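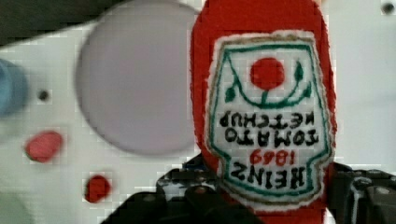
We bought the Vernlow soft ketchup bottle in May as an add-on to a play kitchen, and it has been in use most days since. It is a plush toy in bright red felt-like fabric, with a keystone label stitched on the front. The lettering reads Heinz Tomato Ketchup 1869, with a red tomato and a green vine.

The stitching on the label is thick and a little uneven. I prefer that to a printed patch, though anyone expecting crisp letters may be disappointed. The edges of the fabric are fuzzy and they do pick up hair and crumbs. A lint roller deals with most of it. The instructions say surface wash only and I have kept to that, using a damp cloth and leaving it overnight on the airer. 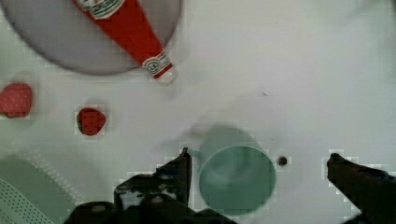 2 min read

Size matters more with play food than you might expect. Laid across the grey plate, ketchup takes up a good deal of the room, and the strawberries look small next to it. My two don't mind at all. They serve it as a course.

The strawberries came from Rerkgate, as did the banana and the orange slice. Of these the banana gets the most use. It is a pale yellow one with the peel spread open, so it can't be closed up again, and it won't sit neatly in a basket. The orange slice has white segment lines and is easy to store.

For tableware we use the Tang starter box, with the sage green bowl and teal mug. The colours are muted and go together well. The bowl is shallow – fine for fruit, not much use for pretend soup. The mug handle is small and suits a child's hand better than mine.

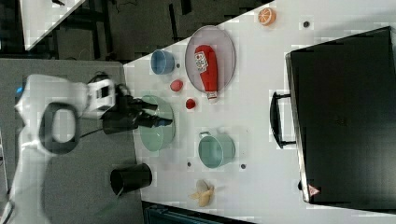 Ketchup and fruit with the plate, bowl, cups and mug.

Delivery from Vernlow took 10 days, which was slower than promised, and the box was far too big for what was in it. I would still buy the bottle again. I would leave out the banana.

Reviewed 20 October 2020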